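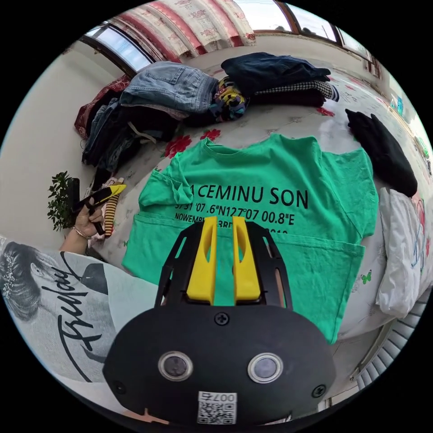
I have been trying to pack for Nirkmont for three evenings now and I am no closer than when I started, so I'm writing a blog post instead. Sensible!

For anyone who missed the last one: Puspita and I are going for six nights in a tiny rental above a bakery (yes, above a BAKERY), and we're doing it with one cabin bag each. This was her idea. She went away in December with a backpack the size of a loaf of bread and came home unbearable about it. She has never checked a bag in her life and she will tell you so.

I am a checker of bags. I take the big blue suitcase to my sister's for a weekend. I like options, okay? I like knowing that if somebody invites me to a fancy dinner I have the shoes, even though the last time anybody invited me to a fancy dinner on vacation was never.

So I asked around. Poonam swears by rolling everything and stuffing socks inside the shoes. Orhun says to fold flat and stack, heavy stuff by the wheels, and he got a bit heated about it – I didn't know people had such feelings about wheels. My cousin just said "wear your coat on the plane" and went back to her soup, and I think that might be the best advice I got.

What I've settled on for now is two pairs of pants, the gray sweater, four tops, one dress that doesn't wrinkle much, and too much underwear. I will not be taking questions on the underwear. Jeans go on me for the flight, with the boots, which will be miserable at security, but they'd eat half the bag otherwise.

The liquids are where it all goes wrong. My sunscreen is too big, my conditioner is too big, and I spent a whole lunch break squeezing shampoo into a little travel bottle that leaked all over my desk at work. Puspita says to buy it when we get there. Puspita also has hair two inches long.

And then books! I had three in there and took out two, then put one back. It's a fat one, 2,000 pages if you believe my arms, and I've been on chapter 2 since before Christmas. I know I won't read it. I'll buy a magazine at the airport like always. It's still in the bag as I type this.

If you have a trick for getting a hair dryer into a cabin bag, tell me in the comments, and please be quick because we leave Saturday morning. The rental says there's one in the bathroom but I've been burned by that before – last time it was bolted to the wall and blew like somebody sighing at you.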